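Week 6 – Chores, part two: picking up and putting away

Notes for Friday's lecture. Read these before the lab section, and bring your answers to the questions at the end. Haiyan Yu is taking the morning lab and Kourosh Nouri the afternoon one.

## 1. Where we left off

Last week we looked at jobs machines already do well. A dishwasher washes dishes. A palletizer at a plant like the Baravside bottling line stacks the same case in the same place all day. Both work because somebody changed the job to suit the machine. The racks hold the plates at the right angle, and the cases come down the belt one at a time, label side out.

This week's question is what happens when we leave the job alone. Can a machine clear a kitchen table, or put away a bag of groceries, the way you would? The short answer is "sometimes, slowly, and with somebody nearby." The rest of these notes are about the "sometimes."

## 2. The task

We use one small chore all term: put the groceries in the tray. A person does it without thinking and is done in a few seconds. Written out for a machine, each item needs at least the following:

1. Find the item and decide where it ends and the table begins.
2. Choose a place to grip it.
3. Move there without hitting anything else.
4. Close the gripper with enough force to hold but not to crush.
5. Carry it over the rim of the tray.
6. Let go at a sensible height.
7. Check that it is in the tray, and try again if it isn't.

Step 7 is the one students leave out of their plans. It is also the one that separates a demo from something you could leave running. 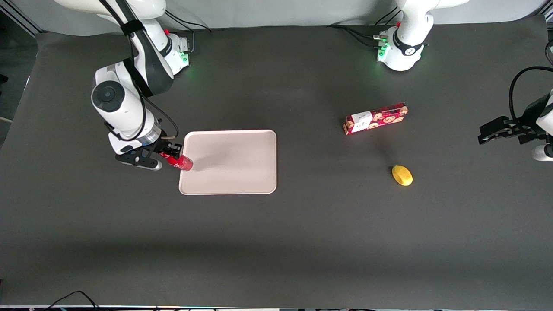
*Figure 6.1. The tray task. The right gripper has the can on its side at the tray's left rim; the box and the yellow item are still on the table.*

Look at the can in relation to the rim. If the arm is lowered from this position, the can may come down on the raised lip and roll either way. A planner that only knows the center of the gripper will not catch this, as the gripper and the far end of the can are in different places. You have to plan for the gripper plus whatever it is holding. In the homework, this is the "attached object" setting, and it is off by default.

The second arm does not have to do anything for this task. Two arms help when an item is too wide for one gripper or has to be turned around in the air. They also give the planner twice as much to keep out of the way. Lihua Feng's section notes from last year have a good page on this.

## 3. Three items, three problems

**Can.** Hard, smooth, and round in one direction. Easy to grip across the middle, easy to lose if the fingers are not lined up with it. A can lying down will roll if it is bumped on the way in.

**Box.** Flat sides are good for two fingers, but only if the gripper opens wide enough for the side you choose. Gripping a carton across its short side is usually safer. A thin carton lying flat may have to be lifted by its edges, with the fingertips very close to the table. Too much force and you have crushed cookies.

**Small rounded item.** Not much to hold. If one finger touches first, the item moves before the other finger arrives. The usual fix is to come straight down and close both fingers at the same speed.

Oana Matei ran the tray task in the Cletthorpe lab in June, with a mixed set of groceries, and logged 1,207 grasp attempts. Her failures were not spread evenly. Small round items made up a large share of them, and many failed in the last inch before contact.

## 4. What the machine sees

A camera that looks at the whole table is good for step 1. It is less good for step 4, when the arm is often in the way. So many setups add a small camera at the wrist.

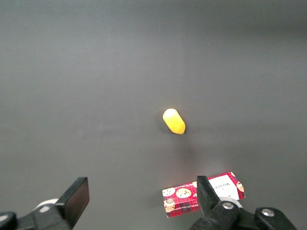
*Figure 6.2. Wrist view of the same table. One finger covers part of the cookie box.*

Some things to note for the lab report:

- The finger hides the left edge of the white label. Software that finds boxes by their labels has less to work with from this angle.
- The lettering is upside down from here. People read past that easily; a text reader has to be trained or told to expect it.
- The yellow item is paler at one end, where the light falls on it, and more golden at the other. A simple color rule set too tight will find only half of it, and will then aim at the wrong center.
- The tabletop is plain gray. That is a kindness to the software. A kitchen table has crumbs, mail, and a patterned cloth.

## 5. So, can it do the chore yet?

Xiaoqing Jin's guest talk put it in terms of cost, and I will do the same. Suppose a machine gets 20 items put away between mistakes. On a shop floor that can be fine, if a worker is already standing there and a mistake costs a few seconds. At home it means you are called back to the kitchen more than once per big shopping trip, and you might as well do it yourself.

The Gastico packing trial in your reader is the shop-floor case. Read the section on jams closely. The Deng paper is the home case – skip the math in the middle unless you want it.

## Questions for lab

1. Rewrite step 6 for each of the three items. Does the release height change?
2. In Figure 6.1, which item would you pick up next, and what could go wrong on the way?
3. Name one change to the tray that would make the task easier for the machine. Would a person mind it?
4. How would you check step 7 using only the wrist camera?

Written answers, one page at most, handed in at the start of your section.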